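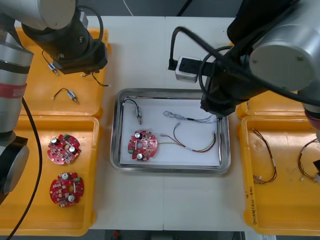

Sorting cell 6, Pustano site: steel pick tray, with orange trays to the left and right.

Cell Maintenance Technician, Two-Arm Sorting Cell
Employer: Ondmont
Location: Pustano
Posted: 2024-09-09
Reports to: Efraín Bedoya
Hours: full time, day shift
Openings: one

Position summary

Ondmont is hiring a technician to set up, maintain and repair one robot cell. The cell sorts small electrical parts for rebuild: round circuit boards, wire harnesses and small cylindrical components with leads. Mixed parts are presented in a steel tray on white paper. Two arms pick from it and place each part in an orange tray by type. The technician is responsible for the whole cell, from the table and trays to the arms, grippers, cameras, cables and controller cabinet. Programming of new part types is done by the Candness group in the same building and is outside this position.

Duties at start of shift

Inspect the cable runs on both arms over the full range of motion at reduced speed. Look for rubbing at the joint housings and for loops that can catch a tray rim.
Clean the gripper fingers and check that they close parallel. Record the gap.
Replace the paper in the steel tray. Creased paper is not reused.
Seat the orange trays against their stops and run the six-point position check.
Run 25 test picks with reference parts before releasing the cell.

Scheduled work

Every 900 operating hours: replace finger pads, check wrist bolt torque, repeat the camera-to-gripper calibration on both arms, back up the controller. A calibration takes 60 minutes per arm if nothing is loose. If the result drifts between two runs, the camera bracket is checked before any offset is changed.

Repair work

Most stops on this cell come from wire harnesses. Harnesses tangle, terminals hook each other, and a finger closing on one strand can drag a second harness along with it. The technician must be able to clear the fault, find out whether the cause was the finger, the calibration or the way the parts were laid, and write it down so the next person can follow it. 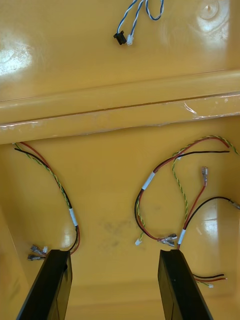
Efraín Bedoya adds that harness picks are where he wants an applicant's attention: boards are easy to grip and easy to calibrate on, and a cell that passes its check on boards can still be off enough to miss a terminal. He asks that applicants describe one alignment fault they traced themselves, including the wrong guesses.

Spade terminals and small connectors set the limit for finger alignment. Finger tips are changed in pairs. A worn tip is not filed to match a new one.

Required

Two years of hands-on work with industrial or collaborative arms, including gripper changes and tool center point setup.
Ability to read a wiring diagram and to crimp, splice and replace a cable without help.
Working knowledge of lockout procedure.
Experience with at least one camera calibration routine.
Clear written English. The fault log is read by both Ondmont and Candness.

Useful but not required

Experience with two arms sharing one work area, in particular with interference zones and stop recovery when both arms are over the same tray.
Basic scripting for reading log files.
Previous work on repair or salvage lines.

Conditions

The work is mostly standing. Lifting is limited to tool cases and spare gripper assemblies. Safety shoes and glasses are supplied. Training on the controller is given at the Valderrama site during the first two weeks, travel paid. After that the technician works alongside the present cell lead for the rest of the trial period.

How to apply

Send a resume and the fault description requested above, one page at most, to the Ondmont hiring office at Pustano, marked "Cell 6 technician." Applications close at the end of September. Selected applicants will be asked to complete a practical test at the cell: change one pair of fingers, recalibrate, and clear a stop caused by a caught harness. Bring no tools. A pay range is available from the hiring office on request.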